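How I Finally Got the Hats Under Control

2019-09-24
By Madalena Esteves

20 shares | 2 comments

Every fall I dig out the hats, and every fall they end up in a heap by the door. So I switched to clear bins, and I'm never going back!

Start by dumping every hat you own on the bed. Try them all on (yes, even the itchy one) and pull out whatever you don't wear.

Next, get two see-through plastic bins the same size. Mine came from Gruvidstead and they're nothing fancy. Stand them side by side on a table so you can sort with both hands – one for thick winter hats, one for the thin soft ones.

Don't fold the soft ones. Hold the hat by the top, lower it in and let it slump. Stiff brims go in last, right side up.

Stop when the bin is three-quarters full. I crammed mine in June and had to steam every single brim.

Comments (2)

Deolinda Paiva: Does this work for berets? I have 13 of them, don't judge.

Madalena Esteves: Sure does – lay them flat and stack them!

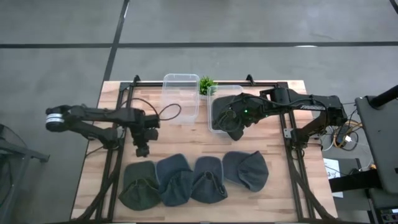

Dark gray hat going into the right-hand bin, with the left one still empty.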